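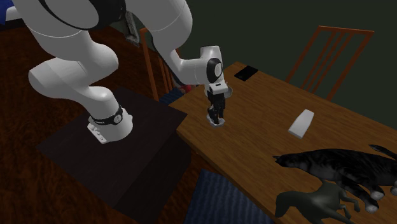 White arm, dark pedestal, wooden table.

I've been meaning to write about the sourdough for months, and every time I sit down to do it the dough needs folding and I lose the thread. So it's half past nine at night, the loaf is in the fridge until morning, and I'm going to get this down before I go to bed.

Some of you will remember that I gave up on bread the winter before last. I'd had the same starter for years, a gift from my neighbour Yurii Mykhailiuk when we first moved to Ulcombe, and I let it die. I went away to my sister's, I forgot to ask anyone to feed it, and when I came home it had gone a colour I won't describe to people who might be eating. I felt so guilty that I crossed the road for a fortnight to avoid him (silly, I know, he's the kindest man on our street). When I finally owned up he laughed, went inside, and came back with a jam jar. He'd been keeping a bit of the same one going the whole time!

So that's the starter I'm using now, and I've been much better behaved with it. It lives on the shelf beside the kettle, and it gets fed before I have my first cup of tea, which means neither of us is ever forgotten. I use half wholemeal and half plain white, and water from the tap that I've let stand overnight in the blue jug.

My basic loaf is 600 grams of flour, 10 grams of salt, and enough water to make it feel a bit wetter than you'd like. I used to measure the water to the last drop, but the flour from the co-op changes with the season and I've learnt to go by the feel of it. In December, when our kitchen is like the inside of a kettle, I hold some back and keep the bowl down on the laundry tiles. In winter I put it in the oven with only the light on, and I stick a note on the door, after the time my husband preheated for a lasagne and we had a very strange pancake in a melted bowl.

The shaping is still my weak spot. I've watched so many people do it, that lovely tuck and drag across the bench, and mine always comes out looking a little bit like a slipper. It tastes just the same, of course, and the grandkids call it slipper bread now and ask for it by name, so I suppose I'm stuck with it. If you've got a favourite way of doing it, please do leave a comment, I read every one, even when I'm hopeless at answering.

I did try adding caraway last week, because Yurii told me his mother always did. I was too generous with it and the whole house smelled like a delicatessen for two days, but toasted, with plenty of butter and some of the plum jam, it was really very good. I took half a loaf over to him. He chewed for a long time and said it was close, which I've decided to take as a compliment, and then he told me she used to crush the seeds a little first with the bottom of a cup. I'll try that on the next one.

Next time I want to tell you about the rye, and about the second-hand cast iron pot I picked up at the market for next to nothing (it weighs as much as a small dog). Right now I have to go and check that I really did put the lid on that dough.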